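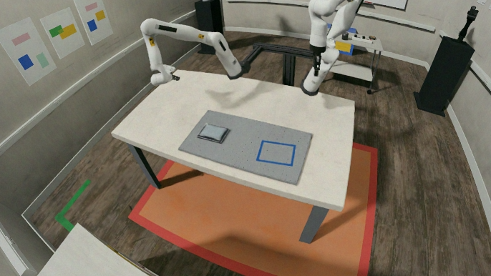 양팔 셀 예산안을 월요일까지 올려야 해서 의견 구합니다. 저희는 소포장 파우치를 받아서 정해진 자리에 놓고 다음 공정으로 넘기는 작업을 자동화하려고 합니다. 지금은 시뮬레이션만 돌려 본 단계이고 실물은 한 대도 없습니다. 작업 자체는 단순해서 회색 매트 위의 은회색 파우치를 파란 테두리 안으로 옮기면 됩니다. 팔은 두 대, 그리퍼는 손가락 두 개짜리로 잡았습니다. 견적은 Workow와 Filtico 두 곳에서 받았고, Workow는 양팔 일체 구성, Filtico는 팔 단품에 그리퍼와 거치대를 따로 사는 구성입니다. 팀장은 한 팔로도 되는 일 아니냐고 하고, 저는 나중에 파우치를 펴거나 뒤집는 작업까지 넣을 생각이라 처음부터 두 팔로 가고 싶습니다. 비슷한 규모로 사 보신 분들 어떻게 하셨는지 궁금합니다.

작성자: 파우치담당

댓글 14

납땜하는곰
옮기기만 할 거면 한 팔이면 됩니다. 매트 한쪽에서 다른 쪽으로 가는 거리인데 팔 두 대가 서로 피해 다니게 만드는 것부터 일입니다. 충돌 회피 설정하느라 저희는 6주 썼습니다. 그 인건비도 예산표에 넣으셨는지요.

파우치담당
인건비는 안 넣었습니다. 장비비만 잡혀 있습니다.

납땜하는곰
그러면 넣으셔야 합니다. 장비비만 승인받고 시작하면 중간에 사람 시간 달라고 다시 결재 올려야 합니다.

h_line607
저는 반대 의견입니다. 한 팔로 샀다가 이듬해에 두 번째 팔을 추가했는데 거치대를 새로 짜야 했습니다. 처음 프레임이 한 대 기준이라 베이스 간격이 안 나왔습니다. 컨트롤러 버전도 달라져서 첫 팔까지 업데이트했고 그동안 라인이 섰습니다. 두 번째 팔을 살 가능성이 높다면 최소한 프레임하고 전원은 두 대 기준으로 사세요.

파우치담당
프레임만 먼저 두 대 기준으로 가는 건 생각 못 했네요. 지금 시뮬레이션에는 테이블 뒤에 알루미늄 프로파일 비슷한 검은 프레임을 낮게 세워 뒀습니다. 실물도 그렇게 갈 생각입니다.

서랍속의토크렌치
프레임 재질보다 바닥 고정을 먼저 보세요. 견적서에 앵커 작업이 빠져 있는 경우가 많습니다. 임대 건물이면 건물주 동의도 받아야 하고요.

Tumaini Ndung'u
저는 장비 통합 일을 하고 있습니다. 한국어가 서툴러도 이해 부탁드립니다. 이 작업에서 돈을 먼저 써야 하는 곳은 그리퍼라고 생각합니다. 파우치가 납작하게 놓여 있으면 얇은 손가락 두 개로 집기 어렵습니다. 손가락 끝이 매트에 닿은 상태에서 파우치 밑으로 들어가야 하는데, 시뮬레이션에서는 마찰과 변형이 실제와 다릅니다. 저라면 팔을 사기 전에 그리퍼만 빌려서 손으로 들고 테스트합니다. 흡착 패드도 같이 비교하세요.

파우치담당
흡착은 겉면에 주름이 있어서 샐 것 같아 뺐습니다.

Tumaini Ndung'u
주름이 있어도 벨로즈 패드로 되는 경우가 있습니다. 실제 파우치를 업체에 보내면 시험해 줍니다. 저는 Mulcahy에 샘플을 보낸 적이 있고 9일 만에 결과를 받았습니다. 비용은 택배비만 들었습니다.

납땜하는곰
이건 동의합니다. 저희도 그리퍼를 두 번 바꿨습니다. 처음 산 건 지금 창고에 있습니다.

새벽교대
시뮬레이션에서 성공률은 얼마나 나왔나요? 그 숫자를 품의서에 쓰실 거면 조심하세요. 저희 쪽은 시뮬레이션 수치를 그대로 올렸다가 검수 때 그 수치로 판정하자는 말이 나와서 고생했습니다.

파우치담당
아직 환경만 만들고 있어서 성공률은 없습니다. 품의서에는 배치 검토용으로만 쓰겠습니다.

h_line607
배치 검토용이면 주변도 실제 방에 맞춰 두세요. 오른쪽 뒤에 있는 바퀴 달린 카트 같은 건 실물에서 팔 작업 반경에 들어오면 안전 펜스 위치가 달라집니다. 펜스나 라이다 스캐너는 견적에 있습니까? 협동 로봇이라도 위험성 평가는 해야 합니다. 저희는 평가 후에 스캐너를 2개 추가했고 그게 예비비를 다 먹었습니다.

파우치담당
Workow 견적에는 스캐너가 옵션으로 들어 있고 Filtico는 없습니다. 그래서 총액만 보면 Filtico가 싸 보였던 모양입니다.

서랍속의토크렌치
두 견적을 같은 항목표에 다시 옮겨 적어 보세요. 팔, 컨트롤러, 그리퍼, 프레임, 앵커, 카메라, 안전, 설치, 교육, 예비 부품, 연간 유지보수. 빈칸이 나오면 업체에 물어보면 됩니다. 저는 Jircombe 장비 살 때 교육비가 빈칸이었는데 나중에 물어보니 별도였습니다.

새벽교대
예비 손가락도 넣으세요. 매트에 계속 부딪히면 끝부터 닳습니다.

납땜하는곰
그래도 저는 한 팔로 시작하는 쪽입니다. 펴고 뒤집는 작업은 일정도 안 나온 것 아닙니까. 확정 안 된 작업 때문에 팔 한 대 값을 미리 쓰는 건 설득이 어렵습니다.

h_line607
팔 값만 보면 그렇고, 두 번째 도입 때 라인 세우는 비용까지 넣으면 계산이 달라집니다. 작성자분 라인이 하루 서면 얼마인지 모르니 여기서 결론 낼 문제는 아닌 것 같습니다.

파우치담당
정리해서 세 안으로 올리겠습니다. 1안은 양팔 일괄, 2안은 한 팔에 프레임과 전원만 두 대 기준, 3안은 한 팔 단독입니다. 세 안 모두 인건비, 안전, 앵커, 예비 손가락을 넣고, 그리퍼는 샘플 시험 결과가 나올 때까지 모델명을 비워 두겠습니다. Filtico에는 스캐너 포함으로 견적을 다시 요청했습니다. Tumaini님, 샘플 보낼 때 파우치는 몇 개나 보내셨나요?

Tumaini Ndung'u
서른 개 보냈습니다. 내용물이 든 것과 빈 것을 섞어서 보내세요. 무게가 다르면 결과도 다릅니다.

파우치담당
감사합니다. 내일 오전에 포장해서 보내겠습니다.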